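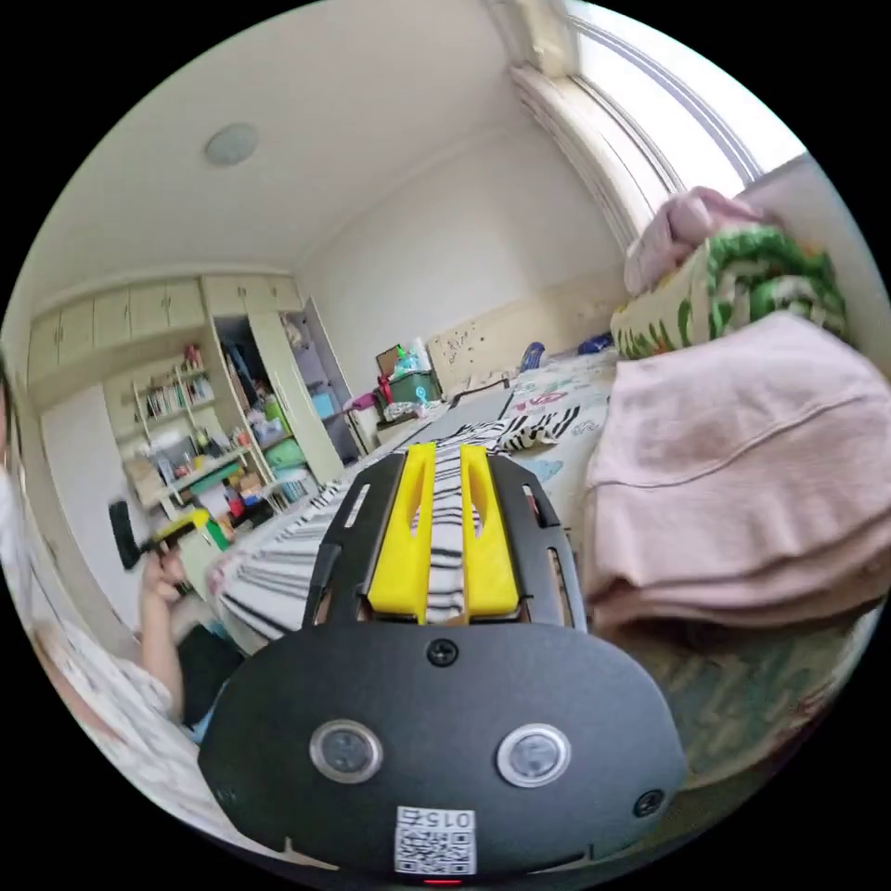

7.3 Finger jam or loss of grip during cloth handling

Applies to Loltham hand-held grippers with yellow slotted fingers. Fault code 429 is logged when the fingers stop before reaching the commanded opening.

1. Stop recording. Let go of the cloth and move the gripper clear of the bed.

2. Switch the unit off. The red indicator at the rear edge must go out before you touch the fingers.

CAUTION: Pinch hazard. The fingers can close without warning while fault 429 is active. Do not reach between them with the power on.

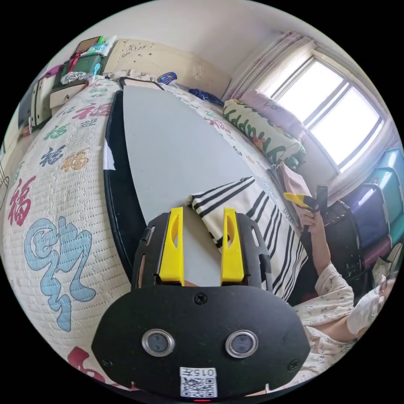 3. Check the finger slots and the side rails for thread or lint. Remove it with plastic tweezers.

4. Check that both fingers stand parallel. If one leans, replace the pair.

Note: Quilted covers and fleece shed more than flat sheets. Inspect after every 69 folds.

5. Wipe both round lenses with a dry cloth. Do not use spray. 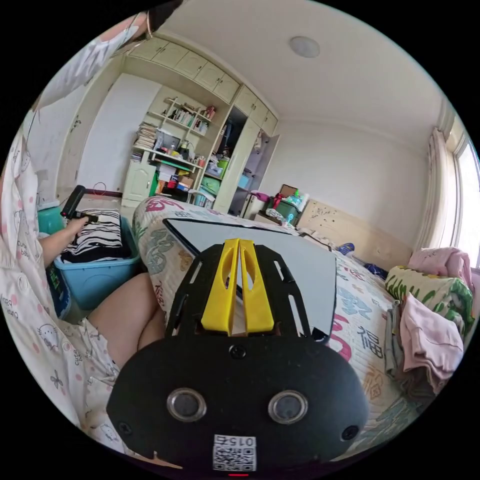 6. Switch on and run the open/close test with nothing in the fingers.

7. If 429 returns, tag the unit and write down the number on its label. Send both to Katia Lo Presti, Admasu service desk, ext. 2953.

Do not loosen the center screw below the finger mount. See 7.4 for finger replacement.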